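Evening, May. Bin and table notes.

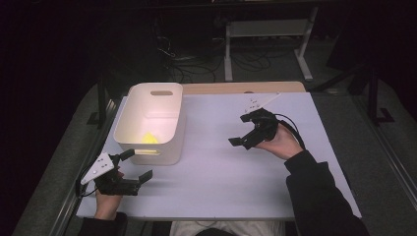 White bin, left side of the table, one yellow piece in it.

Overhead light off again tonight. The ballast was replaced in March and the fitting still drops out after an hour. I worked with what there was. The table reads lavender-gray in that light although it is plain white by day, so I have stopped trusting any color judgment I make after supper. Yellow is the exception. Yellow survives.

Main item: the sorting. Storage for the small pieces has been a problem since we moved the sets out of the hall cupboard. The old cardboard trays sagged, and the corners opened up. Nana Quaye gave me the plastic bins in April when she cleared her stockroom, and I have been moving one set at a time into them. Tonight was the wedges.

Notes on the bin, for when I have to buy more. White plastic, rounded corners, walls with a slight slope. The slope costs floor area compared with a straight-sided box of the same rim size. I had not allowed for this when I drew the shelf plan. It does let them nest when empty, and the stack of spares takes up very little of the closet. The oblong handle cutout is the weak point. Anything small can leave through it if the bin is filled to that height, so fill line is below the handle, no exceptions. I will mark it on the outside in pencil first and in tape if the pencil rubs off.

The walls pass some color. With a yellow piece near the front there is a faint yellow tint on the front wall. This could be useful. If each bin holds one color, I may be able to tell them apart on a low shelf without pulling them out. Would not rely on it for the pale blue or the cream. Labels are still needed.

Label stock: the Wesico ones curl at the corners on this kind of plastic. I put four on Harsh Solanki's bins last month as a trial and three had lifted within the week. Tried wiping the surface with alcohol first and letting it dry for 10 minutes. Better, still not good. The Korletey tape holds but leaves residue when it comes off, and I expect to change my mind about the categories at least once, so residue matters. Cecilia Sowah ties card tags through the handle. I dislike tags because they swing and catch on the shelf lip. May have to accept them.

Count of the wedge set according to the lid of the old box: 76. I did not verify it tonight. Ekua Tsikata borrowed part of the set for her class and has returned what she believes is all of it. I will count when the light is fixed.

Table. The board behind it sits slightly higher than the white top. I have known about this for weeks and keep not dealing with it. Anything slid toward the back stops dead at the pale wooden edge, and a bin pushed back quickly will tip forward. Options:

Shim the white table at all four feet. Cheap. Makes it less stable on this floor, which already slopes toward the door.

Lower the board. Means undoing the brackets, and two of those screws are stripped.

Leave it and treat the step as a backstop. No cost.

Third option for now. Fiifi Boateng says he has a screw extractor and will look for it. He said the same in winter.

Working height is acceptable when seated. Standing, I have to stoop to reach into the bin, and my lower back complained by the end of yesterday's session. Tonight seated throughout, no complaint. The bin is best on the left half of the table with the right half kept clear for whatever is next. I had it the other way around last week and kept crossing over my own arms.

One thing to correct from last night's entry. I wrote that the shelf takes four bins across. It takes four only if the rims overlap, and overlapped rims mean the left one has to be lifted to release its neighbor. Three across, with a gap at the end for the scoop. That gives fewer places than I planned and I will need a second shelf sooner. The Skikar brackets are the ones that fit the wall rail. Ordered 8.

Also asked Nana whether she has more bins of the same mold. She has some in a bigger size, which would not fit the depth. Told her no, then thought of the fabric scraps and told her yes to one.

Tomorrow: pencil the fill line, cut card for tags, move the cream pieces if there is daylight left after work. Call about the light.

Stopped at 9:40. Tea, no sugar, we are out.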